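Vasseur Sutwood double blanket: six months on

I bought the Sutwood in March to replace a duvet that had gone lumpy. It is a plaid wool-blend blanket sold in single, double and king, and I paid for the double. Vasseur also make a throw in the same pattern, which I have not tried. What follows is based on a spring, a summer and the first cold weeks of autumn, with the blanket on the bed most nights and through the machine more often than the label would like.

Ordering and delivery

I ordered from Dotura because they had the red in stock and Vasseur's own shop did not. It came on a Monday in a thick paper sack with a card band round the blanket. There was a faint smell of machine oil when I opened it, gone after a day over the banister. One corner had a loose thread the length of my finger. I snipped it and it has not run.

The leaflet inside is in three languages and the English one is missing the line about tumble drying. If you read French, the answer is low heat, ten minutes at most. I rang Dotura to check and spoke to a helpful man called Gaspard Bouvier, who said the same and sent me the full sheet by email.

Size and weight

The double weighs 2 kilos on the kitchen scales, folded into the big mixing bowl. That is lighter than I expected from the thickness. It covers a standard double with enough over the sides for two people, provided neither of them is a roller. My husband is a roller. If I were buying again I would get the king and put up with it touching the floor.

It does not tuck in well. The weave is springy and works its way out from under the mattress by morning. Laid loose on top of a sheet it behaves much better.

Colour

The red is a proper strong red and the pink sits between it and the cream without looking sugary. On the website the pink looked closer to brown, so go by the samples if you can. Samville has a swatch card at the till, or did when I went in. We have plain walls and it is now the main colour in the bedroom. It also stands up to having clothes dumped on it, which in this house is what the bed is for between seven in the morning and ten at night. 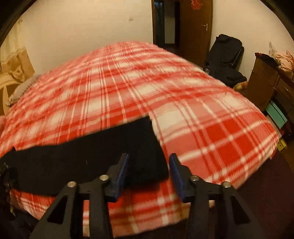 Warmth

In March and April it was enough on its own over a cotton sheet, with the heating off overnight. In the summer we used it folded in half across the feet. By October I had put a thin quilt under it. My sister-in-law, Myfanwy Parry, has the single in a back bedroom in an old stone cottage and says she needs two other layers from November on, so I would not call it a winter blanket unless your house is well insulated.

It breathes well. I get hot easily and have not once woken up clammy under it.

Washing

The label says 30 degrees on a wool cycle. I have done that five times, and once at 40 by mistake. It lost a little length the first time and has held steady since, and the mistake did no harm that I can find. The water ran slightly pink on the first wash, so keep it away from anything pale until that is done.

Drying is the slow part. On the line in a breeze it takes most of a day. Indoors on an airer it took two, and the folds were still damp when the rest was ready. Turn it over halfway.

Wear

There is light pilling on the side that faces the sheet, mostly where our feet go. A fabric comb takes it off in five minutes. The top side still looks new. The hem is a plain double-stitched fold and has held, though I would have liked a bound edge at this price. The cat has pulled two loops near one corner and both went back in with a blunt needle.

Price

I paid 81 pounds, with free delivery. Dotura's own-brand blanket is a good bit cheaper, but I handled one in a friend's spare room and it is thin and rather scratchy. For everyday use I think the extra is fair. For a guest bed that gets slept in at Christmas, I would save the money.

Would I buy it again

Yes, in the king. Good colour, comfortable weight, washes without fuss. It loses marks for the slow drying, the pilling and the missing line in the leaflet. Four out of five.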